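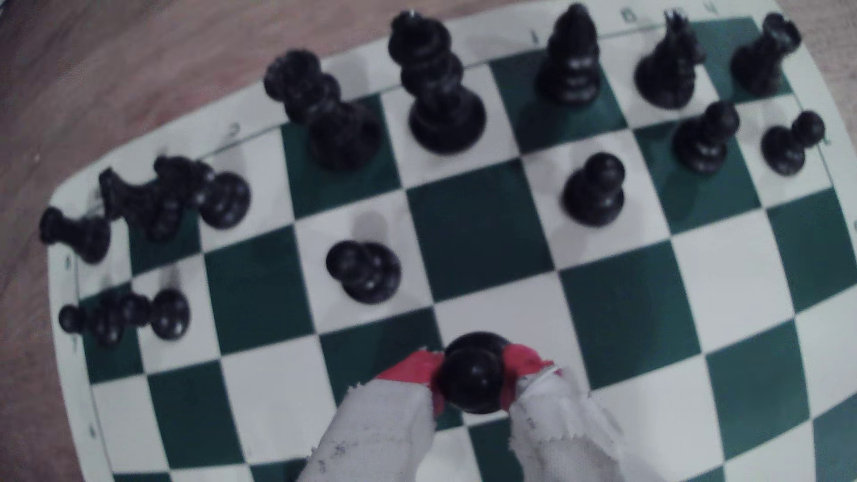

What size should a roll-up board be for a standard tournament set?

The usual match for a king with a height of 3 3/4 inches is a board with 2 1/4 inch squares. Eight squares make a playing area of 18 inches, and with a one-inch border on each side the board measures 20 inches overall.

Lakico changes border and storage instructions on its green roll-up board

SUGDEN, January 20, 2009 – Lakico has revised its green and white roll-up chessboard, catalog number 3086, and the Sugden Scholastic Chess League will use the new version at its spring events. The first production run is 3000 boards. Shipments to clubs and schools are under way.

The revision covers the border printing, the backing and the instructions packed with the board. Square size and color are the same as before. League organizers said the old and new versions may be used side by side in the same section, and that no player may ask for one over the other.

Border and coordinates

Earlier boards had the letters and numerals printed close to the outer edge. Lakico reported that this was the first part of the board to wear, as the edge takes most of the rubbing when the board is rolled and slid into a tube. On the revised board the characters sit further in, on the white border, and the line around the playing area is slightly heavier. The ink is the same green as the squares.

Letters run along the two sides nearest the players and numerals along the other two. The league had asked whether the letters could be made larger for the youngest section, where new players are still learning to write down moves. Lakico tried a larger character and dropped it. At the larger size the bases of the rooks covered part of the lettering whenever they stood a little off center, and the plain border looked crowded.

The position of the dark corner square was checked on proofs before printing. A small number of boards from a November run had been printed with the coordinates turned a quarter turn against the squares, so that a1 fell on a light square. Those boards can still be played on if the printing is ignored, but they are not accepted for league games. Clubs that hold one can return it to the dealer where it was bought.

Backing and curl

The face of the board is still vinyl. The backing is now a softer sheet sold under the name Drinolon, which replaces the woven backing used before. It is meant to grip a table top a little better and to relax faster after the board has been rolled.

Curl has been the main complaint about boards of this type. A board stored tightly will rise at the corners or hold a shallow wave near the edges when it is first laid out, and a tall piece standing on the wave leans. The pieces most affected are the queen and king, which have a high center of gravity, followed by unweighted pawns on the edge files. In Lakico's own trial, boards were rolled face in, kept in tubes for 14 days, and then laid on a wood table at room temperature. The new backing let the corners settle sooner than the old one. The company did not publish times, and said the result depends a good deal on how cold the boards were when they came out of the tube.

The league ran its own check during a practice session, with less control. Boards were taken from the tubes and laid out as players arrived. Organizers noted that boards rolled with the printed side facing out lay flatter at the edges than those rolled with the printed side in, whichever backing they had. Boards rolled face in tended to lift at the corners. Boards rolled face out tended to rise slightly in the middle and went down once the pieces were on.

The revised instruction sheet now says to roll the board with the squares facing out. The old sheet gave no direction. It also says to roll loosely, to start from a numbered side, and to keep the tube away from heaters and car windows. Folding is not recommended for any length of time. A crease that has set in vinyl can be reduced with warm water and flat weight, but it usually stays visible across the light squares.

Pieces

The board is sold alone or with Skondari pieces, the plastic Staunton pattern set that the league already owns. Nothing in the Skondari molds has been changed. The king has a finial on top, the rook has a crenellated head, and the knight has a cut mane that can be felt with a thumb, a point the league mentioned in relation to a player with low vision who tells the pieces apart by touch.

Base width was measured again against the board. The king's base fills a little over three quarters of a square, which is the range most clubs use. Pawns leave more room around them. A common rule of thumb says four pawn bases should fit on one square, and the Skondari pawn meets it with almost no space left over.

Weighted and unweighted versions are both in the catalog. The league buys weighted sets for its upper sections and unweighted sets for the beginner tables, where pieces are dropped more often and a bag has to be carried by a child. Weighted pieces knocked over on a roll-up board tend to stay near where they fell. Unweighted ones roll in an arc around the base and can take a neighbor down with them. Organizers said this has caused most of the disputed positions in the beginner section – two players who cannot agree where a fallen knight had been standing, and a score sheet that stops four moves earlier.

For that reason the league will ask arbiters to have all captured pieces kept off the board, beside it on the player's own side. At practice tables they have often been left lying on the edge files.

Setup between rounds

The league also published a revised order for resetting boards between rounds. The board is turned first, so that each player has a light square in the right-hand corner. Back-rank pieces go down next, from the rooks inward, with the queen on a square of her own color. Pawns go down last. White and black sets are then checked by eye from the end of the table. A missing pawn shows up quickly when the row is seen at an angle, and much less quickly from straight above.

Sets are packed by color. Black pieces go in one side of the bag and white in the other, and a spare queen of each color is packed with its own side. The bags are not packed with the boards. In earlier seasons the tube was carried inside the piece bag, and weighted kings and rooks pressed dents into the vinyl on the drive to the site. Small round dents from pawn heads were also found. They do not affect play, though a pawn set down directly on one may rock.

Cleaning

Lakico advises a damp cloth and a small amount of dish soap. Solvent cleaners soften the ink, and the green squares will mark the white ones if a board is rolled while solvent is still on it. Alcohol wipes are listed as acceptable for occasional use. The boards should be dry before rolling. The Drinolon backing picks up lint and crumbs more readily than the woven one did, and the instruction sheet suggests wiping the table before the board goes down.

Light squares on older boards yellow with age. The change cannot be cleaned off, and the league does not treat it as a defect as long as the dark and light squares are easy to tell apart.

Availability

Board 3086 can be ordered through the same dealers as before, in green only. A brown version is planned with the same border layout, but the company has not set a date. Old stock with the woven backing will be sold until it runs out, and dealers have been asked to state on the order form which backing is being shipped. The two can be told apart by turning up a corner: the older backing has a visible weave, and the new one is plain gray.

The revised instruction sheet is included with each new board. Clubs in the Sugden league that already own the older version will receive copies with their spring registration packets, one per club, and may copy it for their own use.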